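The Titden Script Bedspread
White with dark lettering, from our bedroom range

I'll start with a confession: I never meant to sell bedspreads. The shop was blankets and cushions for the first few years, and then a customer in Drernasley asked if I could find her something white that wasn't plain white, and I went down a very long rabbit hole. The Titden Script is what came out of it, and it's now the thing I get asked about most.

It's a white cover printed all over in dark, handwritten-style lettering. From the doorway the print looks more like small scattered marks than words, and I like that about it — it gives you something to look at without shouting at you first thing in the morning. I've had mine on the spare bed since July and I still haven't gone off it.

What goes with it

Brown. I know, I know! But brown on this print is lovely. I worked that out by accident, when I started using the spare bed as the place to spread out my knitwear, and now I'd never put a grey throw on it again.
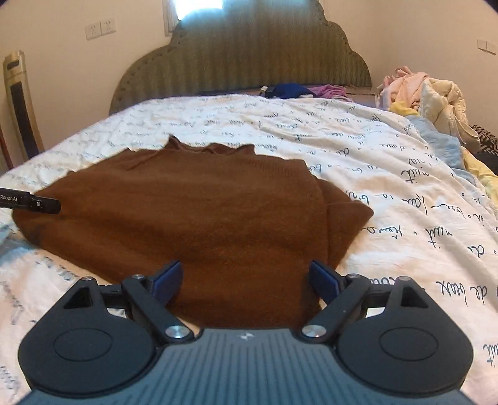
It's a really handy surface for jumpers, too. I dry mine on a rack first, then lay them out on the bed, pull the sleeves straight, smooth the body down with the flat of my hand and fold from there. A double bed gives you so much more elbow room than an ironing board, and against a white background you can spot a pulled stitch or a bit of fluff straight away (try doing that on a patterned duvet). If you've got a chunky knit that's lost its shape a bit, lay it flat and let it have an hour or two before you fold it. Please don't hang it up!

Olive works well with the print, and so do rust, mustard and any of the muddy greens. Navy is fine. Bright red I'd leave alone, but it's your bedroom.

The cloth

The fabric is 168 thread cotton, woven for us by a small firm called Vandenberghe. I did try a finer one. It felt gorgeous in the packet and creased if you so much as looked at it, so back it went. The one we settled on is a bit crisper to start with and softens up after three or four washes.

The lettering is printed on the top side only, so the back is plain white. Some people flip the top edge over the pillows so there's a plain band across, and it looks very smart.

Sizes

Single: 148 cm wide. Meant as a top cover, so don't expect it to reach the floor.
Double: 251 cm wide. Plenty of drop on both sides of a standard double.

We don't do a king yet. I've asked, and I'll keep asking.

With an upholstered headboard

I get this question nearly every week. Yes, it's fine. A soft headboard in a channelled or ribbed fabric looks especially nice with it, as you get the chunky lines behind and the small print in front. Don't tuck the cover up behind the headboard, though, as it'll drag every time you sit up to read. Let it stop where the mattress stops and pop your pillows over the join. And if your spare bed is like mine and everybody's bits and bobs end up dumped on it, the print is very forgiving about that as well.
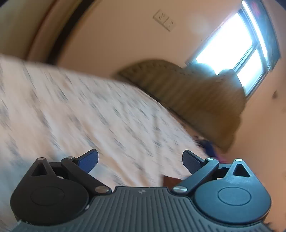 Washing and care

Wash at 40, inside out, with like colours. Skip the fabric softener, it dulls the print.
Line dry if you can. A low tumble is all right, but take it out while there's still a touch of damp in it.
Iron on the plain side. I don't bother, I just shake it hard and put it back on the bed.

Ordering

It comes folded in a Stultik cotton bag, which is a good size for storing a couple of jumpers over the summer. We had 400 made in this run and nearly half have gone already, mostly doubles. Orders in by noon go out the same day, except at weekends — anything that comes in on a Saturday gets packed when I'm back at my table after the break.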